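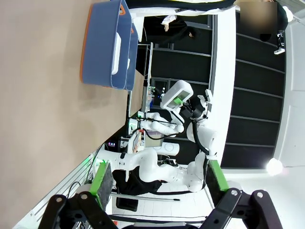 The wrist camera's view across the bench, with the two storage bins side by side near the top of the tabletop.

Gripper and wrist camera trial: report from the Onuver laboratory

Aug 3, 2022

The first stage of the gripper comparison at the Onuver laboratory has now been completed. The work was carried out under the direction of Huia Pearce and compared two sets of finger pads, together with two positions for the camera mounted at the wrist. Members who attended the planning meeting in February will recall that the laboratory had been asked to settle both matters before any further arms were fitted out. A summary of the findings is given below. The full tables may be had from the laboratory on request.

Purpose of the trial

The laboratory uses two-finger grippers for most of its bench work. The linkage has given good service and was not itself under review. The question concerned the pads fixed to the inner faces of the fingers. The pads in present use, known in the laboratory as the Cuditz pads, have a textured dark grey surface with a green edge. The alternative, supplied by Trurach, has a softer and smoother face and is a little thicker.

Complaints about the present pads had come mainly from operators working with fabric. A fabric storage bin with a loop handle is a simple thing for a person to pick up, but the handle lies flat against the side or folds over on itself, and a pad that is too stiff tends to push it away before the fingers have closed. It was therefore decided that bins with loop handles should make up the greater part of the test, with rigid objects used as a check.

Method

A total of 225 attempts were made with each set of pads. In every attempt the operator was required to bring the gripper to the bin, take hold of the handle, lift the bin clear of the table and set it down again on the same side of the bench. An attempt was recorded as a success only if the handle remained between the pads until the bin had been released. Attempts in which the operator caught the rim of the bin instead of the handle were recorded separately and do not appear in the success figures.

Operators worked from the wrist camera alone. No view from the side of the bench was provided. This condition was criticised by two of the operators as unduly strict, and the laboratory accepts that it does not match ordinary practice. It was kept so that the two camera positions could be compared on equal terms.

The bins were placed side by side for part of the trial and singly for the remainder. Placing them together proved much the harder arrangement, as the nearer bin hides a good deal of the farther one and leaves little room for the second finger.

Results: pads

With the Cuditz pads, the trial recorded 109 failures. Most were of the kind already described, where the handle was pushed aside as the fingers closed. A smaller number arose when the handle was held at its very end and slipped out during the lift.

The Trurach pads did better on handles when the bins stood singly. When the bins stood together the difference was slight, and the extra thickness of the pad was a hindrance in the narrow space between them. On rigid objects the Trurach pads showed no benefit, and 3 of them had to be replaced during the trial because the face had begun to lift at the corner. The supplier has been told of this and has offered to send pads fixed with a different adhesive.

The laboratory does not propose to change over on the strength of these results. The Cuditz pads will stay in general use. Trurach pads may be fitted for fabric work where the operator asks for them, and the change must be entered in the bench log.

Results: camera position

The findings on the camera were clearer. In the first position, close to the line of the fingers, both pads remain in view along with the gap between them. Operators found it easy to judge whether the handle lay within the gap. In the second position, set further back, more of the bench could be seen, but the tips of the fingers were often hidden by the linkage at the moment of closing.

The first position has been adopted for all benches. It has one fault, which operators should bear in mind. When the wrist is turned through a quarter circle, the picture turns with it, and the table appears to stand upright along one side of the screen. Experienced operators adjust to this quickly. Newcomers do not, and several reached in the wrong direction on their first attempts. A setting in the controller will turn the picture back to level, and the Pearce group has been asked to test whether it introduces any delay.

Lighting was also mentioned. A bright lamp facing the wrist camera produces a glare which can spread across the wall behind it, and the camera darkens the rest of the picture to make up for it. Operators are asked to check the direction of any lamps near the bench before starting a session.

Next stage

The second stage will repeat the paired-bin arrangement with the new Trurach pads, once these have been received, and will add a short series of trials in which both arms are used. Places are available for 10 operators. Previous experience with the wrist camera is not required, and the laboratory would particularly welcome those who have none, so that the level-picture setting can be properly tested.

Those wishing to take part should write to Huia Pearce at the Onuver laboratory, stating which sessions they are able to attend. Operators who took part in the first stage need not apply again.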